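Nurilden stacking tray set, 5 months in

Bought these in January, with a drawer divider I don't like as much (more on that further down). Writing this fast before work so forgive the typing.

Background. I fix small clocks and costume jewelry on the kitchen table, evenings mostly. Used to keep everything in egg cartons and jam lids. Lost a balance spring, then a clasp, then a whole earring that belonged to Gladys Athumani and she has not forgotten it. So, trays.

What you get: four shallow ones, two deep ones, one lid that fits any of them. One lid! For six trays. Would have paid extra for another two. You can order them seperately but shipping costs more than the lid does.

Good stuff first. They stack and stay stacked. I carried all six from the kitchen to the back bedroom, up the stairs, nothing slid. The bottoms have a thin rim that sits down inside the tray below, and it's tight enough that you have to wiggle a bit to get them apart. Kipchumba Lyimo has the older version and says his came loose after a year. Mine hasn't yet but it's only been five months so check back.

Easy to clean. Warm water, dish soap, done. Clock oil comes off. Superglue does not, I have a blob in one that's there for life. Don't use acetone, I tried it on a corner and it went cloudy and a bit soft. My fault, the leaflet says so on page two.

Color is nice, plain gray, no pattern. Small brass parts show up well on it. Steel screws less so. I cut a bit of white paper to line one of them and that fixed it.

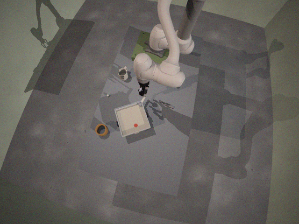

Depth is what I'd think hardest about before ordering. The deep ones swallow small parts, you end up fishing around with tweezers and knocking everything over, so mine hold tape and spare batteries now. A shallow square tray like the one on the floor there, with that narrow cream-white piece coming down to its corner, is the kind of shape I reach for all day. Low sides mean your hand comes in flat and you can slide a part up the edge with one finger. The Nurilden shallow ones are a little taller than I'd choose, but fine.

Bad stuff. The corners inside are square, dead square, and dust and tiny screws live in there. A rounded corner would cost them nothing. I use a soft paintbrush to get things out. Also the label slots on the front are useless, the cards curl and drop out within a week. Masking tape and a pen, works better, looks worse.

And they slide on a smooth table. Not stacked, I mean the bottom one on the table itself. Four little rubber feet would have done it. I put a damp dishcloth under mine, then got tired of that and bought a roll of shelf liner, the bumpy kind. Cut a square. Problem gone but I shouldn't have to.

About the divider, the Tultholm one. It's for a drawer and it assumes your drawer is a size that no drawer in my house is. Came in seven strips that slot together. Two of the slots were cut crooked. Jacqueline Perrin got hers to fit by shaving the ends with a kitchen knife and hers looks great, mine looks like a fence after a storm. Returned it – refund took a while but it came.

Compared with others. I had a Hultusik parts box before, the flip-top kind with lots of little cells. Good for storing, bad for working out of, the lid flops back and tips the whole thing if the front cells are empty. Still use it for watch crystals. Ksawery Duda swears by plain baking sheets with magnets stuck under them and for steel parts I can see it. Doesn't help with brass though, or beads.

Price. Paid full, no coupon. There was a sale two weeks later, of course. For what they are I'd say slightly too much, but I've had no lost parts since, and one earring replacement already cost me more than the set.

Who should skip these: anyone with a small table, because the stack of six is useless while you work, you have to spread them out and that eats space. I work with two open and four on a chair. If you do beadwork get something with a felt mat instead, Mwanahawa Lema lent me hers and beads don't bounce on it at all. On the trays they go everywere.

Four stars. Would be five with another lid and round corners.

Edit: someone asked if the lid is airtight. No. Keeps dust and the cat out, that's it.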